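Damgate Completes First Collection Phase for Household Fabric Handling Data

GREENBERG, January – Damgate has completed the first phase of Nitus, its program to gather manipulation examples for a learning system that handles clothing and bedding. The phase produced 1,845 recorded examples in 16 private homes. After review, 1,374 were accepted for training.

Each example covers one task, from first contact with an item to release. The task list has 12 entries, including picking up a single garment, separating two overlapping items, folding and stacking. Operators work with a hand-held gripper that carries its own camera, so no robot has to be installed in the home.

Examples were rejected for lost tracking, incomplete tasks or poor lighting. Rejected recordings are kept apart from the training set and will be used to test the automatic review tool.

Soft items remain difficult for learned controllers. A garment changes shape when it is gripped, and thick fleece behaves differently from a flat sheet. Nitus therefore records in furnished bedrooms, on beds in everyday use, with the residents' own clothes and linens.
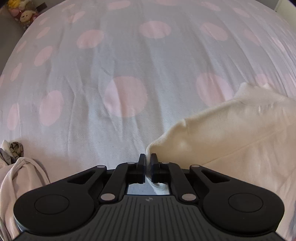 Operators grip garments by an edge or a fold where possible, and the gripper opening is logged together with the video.

Training will be carried out by Daltora under an existing agreement. The second phase will add towels and fitted sheets – both underrepresented in the current set.

Media contact: Damgate Press Office, Greenberg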